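3.2 Work surface and target marking

The task uses one red block and one drawn target. The surface is a framed whiteboard laid flat on a table, and the target is a circle drawn on it in dark marker. A placement is scored by where the block comes to rest relative to the circle, so the properties of the board, the line and the block are treated in this section in some detail. The layout was first set up at the Griffiths site and later copied at the Hulta site with the same type of board. 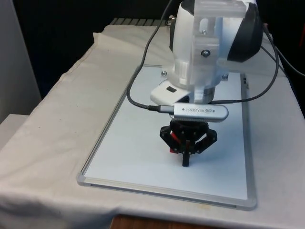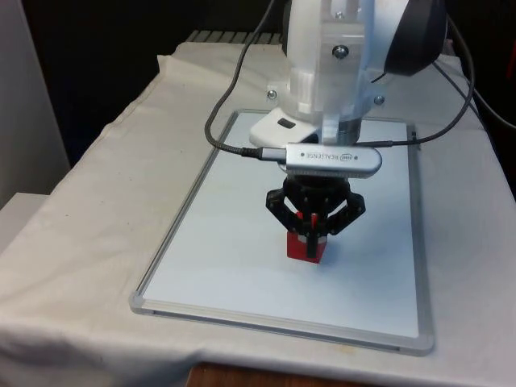
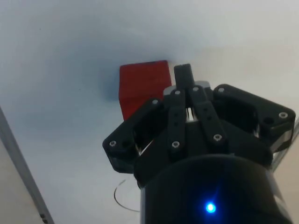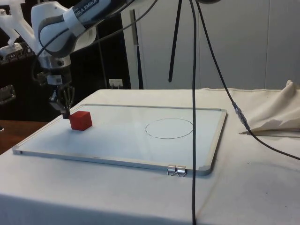

Figure 4. The whiteboard task. The last panel shows the block and the target circle together on the board.

A whiteboard was chosen over printed sheets after a short comparison made in June. Paper targets gave a cleaner outline, but the sheets curled at the corners and moved when the block was slid against them. Tape held them down at the cost of a raised edge. Marker on a hard board leaves no step for the block to catch on, and a circle can be removed and redrawn between sessions without disturbing the board itself.

Circles are drawn freehand. We considered a compass and a cut template and used neither in the main set. A drawn line varies in width and closes imperfectly, and small gaps appear where the marker skips. These defects were kept. The intended reader of the target is a person or a model that has to judge "inside the circle" under ordinary conditions, and a perfectly regular outline would make that judgment easier than it is in an office or a classroom. Lines are redrawn only when the gaps are large enough that two annotators disagree on where the boundary runs.

Scoring follows the Plutow convention for region targets, with one change. The original convention compares the center of the object with the center of the region. For a hand-drawn circle the center has to be estimated, and the estimate shifts with every redrawing. We therefore score on the footprint. A trial is marked "inside" if the whole bottom face of the block lies within the inner edge of the line, "touching" if any part of the bottom face overlaps the line, and "outside" in all other cases. Where the line has a gap, the annotator joins the two ends with a straight segment before scoring. The orientation of the block is recorded but does not enter the score.

Scores are assigned from an image of the board at rest. Because an oblique view turns the circle into an ellipse, each image is first rectified using the four corners of the board. The corners are marked by hand in Plululance, our annotation tool, and the remaining steps are automatic. Rectification is valid only for points in the plane of the board. The top face of the block sits above that plane and is displaced in the rectified image, so annotators are instructed to trace the bottom edges and ignore the top. In a pilot round of 57 trials, 9 were first scored from the top face by mistake, and all of the resulting errors placed the block too far from the viewpoint.

Two properties of the surface affected annotation. The first is glare. A dry-erase surface reflects overhead lighting, and a reflection that crosses the line can hide part of it. Dimming the room removed the reflection but also reduced the contrast of the line, and the lights were left on. The second is shadow. A block standing on a white surface casts a soft shadow at its base, and the inner part of that shadow can be taken for the lower edge of the block. Annotators were asked to use the change from red to gray as the edge. With this instruction, 19 trials that had been set aside as ambiguous were scored again, and nearly all received the same label from both annotators.

The white cloth under the board has no part in scoring. It provides a plain border around the frame, which simplifies corner marking where the table beneath has a visible grain. The cloth is smoothed by hand before the board is set down. A fold under one corner tilts the board slightly, and although the tilt does not affect rectification, it can make the board rock when the block is pressed against it.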